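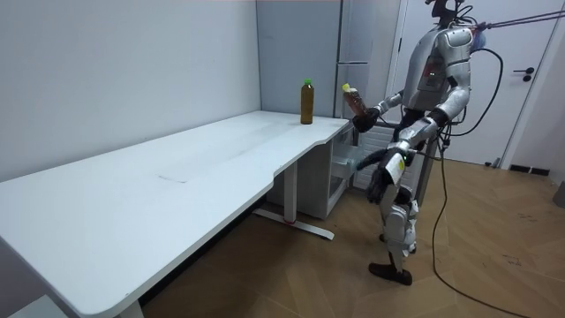

Written by Annika Delorme, Communications Manager, Gikex

2018-07-20

Gikex Pauses Bottle-Handling Work on Clotier Robots After Hand Release Fault

Gikex is today sharing the details of a fault in the hand control software of its Clotier humanoid robots, along with the steps we are asking every partner to take while we put it right. No one has been hurt, and we are very grateful for that. We also know that many of the people reading this work beside a Clotier every day, have grown rather fond of it, and would like to hear plainly from us what happened and what comes next.

The fault came to light at our Hellström test rooms during the bottle exercise, which our longtime partners will know well. The robot stands at the end of a desk, takes hold of a capped plastic bottle of brown liquid with one hand, moves it, and sets it down again on the white top. It sounds like a small thing, and to a person it is! For a robot hand it is a demanding piece of work, as a full bottle shifts its weight every time it tilts, and the fingers have to keep adjusting to it.

In the run in question, the right hand was holding a bottle above the front corner of the desk when the left hand, which was lowered at the robot's side, received a routine command to open. The left hand opened as it should have. A moment later the right hand opened too, and the bottle fell to the floor. The cap held, the parquet picked up one more scuff, and our test team stopped the session and kept the robot powered so that its records could be saved in full.

Those records were reviewed over the following days together with the earlier ones from the same exercise. Out of 2,028 recorded lifts, the same unwanted release was found 2 times, counting the one just described. The earlier case had been put down to a slippery bottle and was not reported any further. It should have been, and we are sorry that it wasn't. We have since changed our test room rules so that every dropped object is written up as a possible fault until the records show otherwise.

The cause lies in the way the two hands share their messages. When an open command for one hand arrives at the same instant as a grip adjustment for the other, the software can attach the command to the wrong hand. The hands themselves, the arms and the balance system are working as designed, and the emergency stop is not affected in any way.

Until the corrected software is installed, Gikex asks all partners to do the following:

Stop any exercise in which a Clotier holds a bottle, a tool or any other loose object.

Keep people's feet and hands out of the area under both of the robot's arms, even when only one hand is in use.

Move open drinks, glass and electronics off the desk or bench where the robot works.

Leave the hand records switched on, and send them to us if anything is dropped.

Walking and standing exercises may go on as before, with the usual care taken around cables on the floor.

A corrected version of the hand software has been running at Hellström and has so far completed 610 lifts without an unwanted release. We are encouraged by that number, but the fault is a rare one and we would like to see a good many more lifts before we call it fixed. The independent test house Billerel has agreed to repeat the whole exercise in its own rooms, with its own staff and its own bottles, and we will share its findings with all partners whether they please us or not.

If those tests go well, we expect to release the update in September. It will be free of charge. Installing it takes 20 minutes for each robot, and our service team will be happy to stay on the line with anyone who would like company while doing it.

We would like to thank the test team at Hellström, who went back through a very long set of records with great patience, and our partners, several of whom have already changed their schedules to make room for the pause. We know it is a nuisance in the middle of a busy summer.

About Gikex

Gikex designs and builds the Clotier line of humanoid robots for research and training partners. Testing and service are carried out at its Hellström rooms.

Partners with questions about the pause can reach the Gikex service team through their usual contact. Press requests should be sent to the Gikex communications office.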